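Filed under: How-to > Workshop and factory visits > Automation

How to watch a robot demonstration without being sold one

I have been to a fair number of robot open days, and I still come home from most of them knowing less than I should. The coffee is good, the arm moves nicely, and by the car park I can't remember a single thing it did that would matter on our own benches. So I have started going with a method. I tried it out on the open day at Rustura, where the team shows a pair of arms working on old desktop computers, and I have written it up because Marlene Gagnon at our Humden site asked me for it before her own visit.

Before you go

Write down one job. Mine was taking apart office PCs, which we do by hand at Humden. Last year we did 266 of them, and I know how long each step takes us. If you don't know that for your own job, find out first, or you will have nothing to compare with.

Ask for the programme in advance and look at how long the live part is. Ours was 11 minutes out of a visit of 40. The rest was slides and a walk between buildings.

Stand at the side if they let you. The front row sees the arm. The side sees the fixture, and the fixture is where most of the work went.

Step 1: look at the table before anything moves

Find out what has been set up by hand. Has somebody opened the case already? Is the part you care about still in it? Every tray, slot and clip is a decision a person made so that the robot wouldn't have to. I don't call that cheating, but it has a price, and it won't be on the quote.
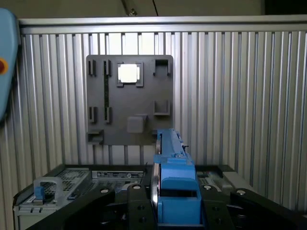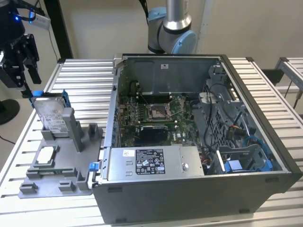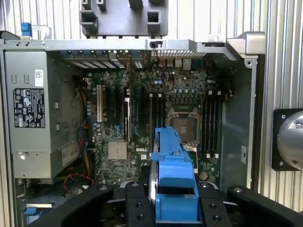 Rustura open day, September

The side panel was off the tower before the arms did anything we were invited to judge, and the CPU socket was empty. I asked Josiane Fleury, who gave the talk, whether the processor and its cooler were part of the routine. She said they were "on the list". Write answers like that down word for word - they read differently the next day.

Now look at the holders. There is a grey board with small black clips and cups fixed to the slatted rails, and beside the computer there is a tray with slots, with a hard drive standing in one of them between its blue rails. All very tidy. My own drives come out of a cage into a plastic crate with forty others, and the crate has never needed a drawing. Ask who designs the holders, how long each takes, and what happens when a different model of computer turns up. Josiane's answer was that a new model takes them six working days. I thought that was a fair and useful answer, and it was the best thing I brought home.

Step 2: pick one part and follow it

Don't watch the whole machine. Choose one part and keep your eyes on it from start to finish. I chose the blue plastic piece in the gripper over the motherboard. Blue plastic is a kind target: bright, chunky, and with plenty to get hold of. I would have liked to see the same fingers deal with the thin power cables lying next to the board, and I asked for it. Lionel Caron, who was at the controls, said cables were not in the demonstration. Fair enough, but cables are a good half of our labour.

Step 3: ask for it again

One good run tells you very little. Ask for a second, and ask them to shift the case by a finger's width first. Some teams will do it gladly. Some will look at the clock. Put down which you got, and be fair about it: a full programme is a real reason too. We got the clock.

Step 4: find out who is helping

Ask plainly whether the arm is following a stored routine, choosing for itself, or being steered by a person. All three are respectable and they cost very different amounts. Bartosz Wilczyńska, who came with me, asked this in front of the whole group and got a proper reply, which I doubt I would have had over the sandwiches. The short version is stored routines, with a camera to correct the position.

Step 5: do the sums on the way home

Take your own time per step and put theirs next to it, including setting up. Leave blank anything you didn't see. My sheet has more blanks than numbers, and I told Maëlys Coste, who holds our budget, that I wouldn't put money on it this year. She had already been shown the Monon brochure and was rather keener than I am.

If you are going to the Malinowski open day later on, take a tape measure and something awkward of your own. I am bringing a tower with a bent side panel and two stripped screws, and I have asked in writing whether they will let me put it on the table.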